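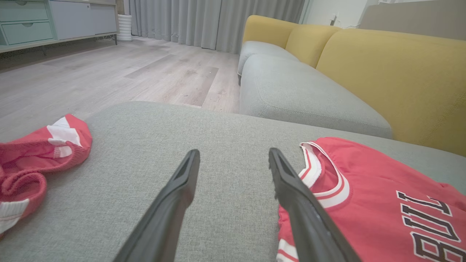 Spirit wear order for the middle school, is anyone else skipping it?

hallway_b
The September newsletter says all spirit wear now goes through Clellovon and the old paper form is gone. I priced two hoodies and quit when I saw the shipping. The newsletter also says "a portion" goes back to the student activity fund. What portion? I've read it twice and can't find a number anywhere.

mapleandthird
It was in the slides at back to school night. Last year's fall order brought in $449 for the activity fund.

hallway_b
Out of how much in sales?

mapleandthird
Slide didn't say.

hallway_b
Right.

zaklow_road_mom
I don't love the prices either, but I ran the paper form for a year and I wouldn't wish it on anyone. Checks with no kid's name on them, sizes left blank, boxes in my garage until winter break. If the school makes a little less and no parent has to do that again, fine with me.

pencilcase13
The school could have asked for quotes though. Kallness does shirts for the elementary, and they deliver to the front office for free. My younger one's shirt has held up okay. The print on my older one's Clellovon shirt started cracking by spring.

zaklow_road_mom
We have three Clellovon shirts and none of them cracked. Are you putting them in the dryer on high?

pencilcase13
Same dryer, same setting, both shirts.

gradebook_dad
My problem is the "spirit points" thing. Homerooms get points for how many kids wear school colors on Spirit Day, and the winner gets a pizza lunch. My son thinks he needs the official shirt for it to count.

mapleandthird
He doesn't. Any shirt in school colors counts. It's in the newsletter under the locker reminder.

gradebook_dad
Then why is the order link right on top of the Spirit Day paragraph? I doubt that's an accident.

mapleandthird
I think you're reading a lot into a newsletter layout.

gradebook_dad
Maybe. I'd still like to see a receipt.

hallway_b
I emailed the office at lunch and asked for the percentage. Will post whatever I get back.

hallway_b
Answer came at 2:40. "The percentage varies by item." So no hoodies from us this time.

pencilcase13
Varies from what to what?

hallway_b
I asked that too. Still waiting.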